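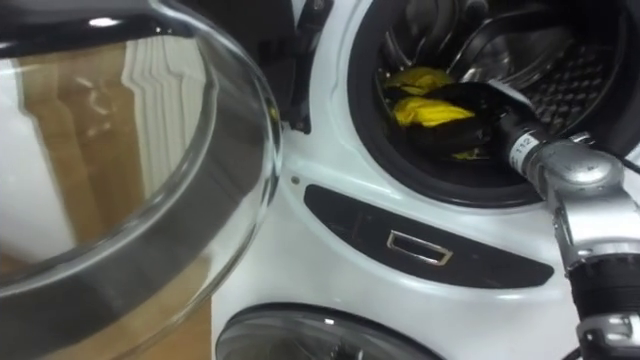 Bevau Community Help > Dining Rewards > Points and Vouchers

Can I stack the Flarska dessert voucher with Bevau points on one booking?
Posted by tablefortwoplease, 1/5/21

Hi everyone! I've been using Bevau for restaurant bookings since October and I am completely hooked, so please excuse the excitement. I have 56 points left before I hit the next reward level, and I also have a Flarska voucher (the free dessert with two mains one) that came through after my last dinner. I want to use both on the same night at Hidayat, which is the place with the slow-cooked lamb and the flatbread that comes out puffed up like a pillow. I think about that flatbread more than I should.

What I can't figure out is this. When I make the booking in the app, there's a box for a promo code and then a separate line that says "Apply reward." If I type the Flarska code in the box, the "Apply reward" line goes gray. If I tap "Apply reward" first, I can still type the code, but after I hit confirm the code is missing from the booking summary. So does it count or not? I don't want to get to the end of a lovely meal and have an awkward chat with the server over a dessert.

Also, does the booking still earn points if I use a voucher on it? The terms page says "eligible bookings" about a dozen times and never says what eligible means, or I missed it.

We're a party of two, booking for an early dinner, and I haven't confirmed anything yet. I do have a Savholm card linked to the account too, in case that makes a difference. Thank you!!

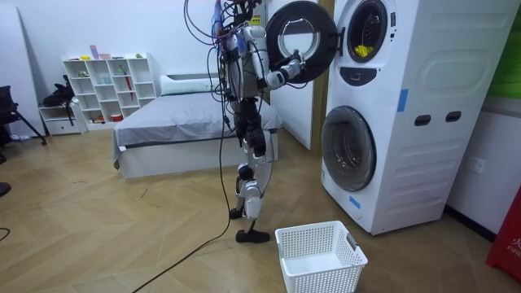

One more thing I forgot to put in: the voucher says "valid for dine-in only" and Hidayat shows up in my app under both dine-in and pickup. I'm picking dine-in, obviously, but when I go back to change the time it flips over to pickup and I have to switch it again. I don't know if that's messing with the code. I've tried it on my phone and on my laptop and got the same thing on both.

crumbsonthetable
Marked as helpful by the poster

Oh, you are going to have such a good dinner! Yes, you can use both, but they go in at different times, and the app does a terrible job of explaining it.

The promo code box at booking is only for Bevau's own codes (the bonus points ones they email out). The Flarska voucher is a restaurant voucher, so it gets used at the table. Leave the box blank, finish your booking, and then at the restaurant open Wallet, tap the voucher, and show the screen to your server before you order. Before is the important part! I showed mine with the bill once and they were very kind and took the dessert off anyway, but they had to call someone over to do it and I felt bad for holding up the line at the register.

"Apply reward" is for spending points. You said you're still 56 short of the next level, so I'd leave that alone for this visit. If you spend points now, your balance drops, and you'll be further away from the bigger reward. Personally I'd save them. The next level up gets you a proper chunk off the bill, and it's so satisfying to use it on a night when you've ordered half the menu.

On earning: a booking earns as long as you
- booked through the app or site and didn't call the restaurant
- show up with the number of people you booked for, or more
- didn't use a Bevau discount code on that same booking

A restaurant voucher doesn't touch any of that. I've used the Flarska one 2 times and got my points both times. They take a few days to show, so don't panic the next morning like I did.

For the pickup thing, I get that too. What works for me is canceling out of the whole booking, picking dine-in first, and then choosing the time. If you change the time afterward it resets. Check the confirmation email for the words "Dine-in" near the top and you're fine.

And get the pistachio thing with your voucher if it's on! It's covered, even though it's listed under "specials" - I asked.

midweekbooker

I don't think you can stack. I tried it at a different place and they said one offer per table. Just ask when you get there.

soupseasonforever

Joining in with a bit on the Savholm card, as I have the same one linked and I love it for this.

The card bonus is separate from everything above. You get it for paying with the card, and it's figured on what you pay after the voucher comes off. So a free dessert makes the bonus a tiny bit smaller, which I would happily accept for a free dessert. You don't have to type anything in. Just make sure the card shows as "linked" under Account and not "pending." Mine sat on pending for ages and I missed out on a couple of brunches' worth before I noticed. Unlinking it and adding it again fixed it.

As for one offer per table, some restaurants on Bevau do have that rule, so the post above this one isn't wrong for those. It's in the small print on each restaurant's page, under the opening hours, where you have to tap "more" to see it. I just looked at Hidayat's and it says one restaurant voucher per table, so you can't use two Flarska vouchers together, but points and card bonuses aren't counted as vouchers.

If there are 2 of you and you both have the app, only the person who made the booking earns the points for it. We take turns booking so we both get some! My balance is catching up nicely and I'm already eyeing the tasting menu.

tablefortwoplease

This is wonderful, thank you! I canceled out, chose dine-in first, left the code box empty, and the confirmation email says Dine-in right at the top. My card says linked as well. I'll show the voucher before we order and I will be asking for the pistachio thing!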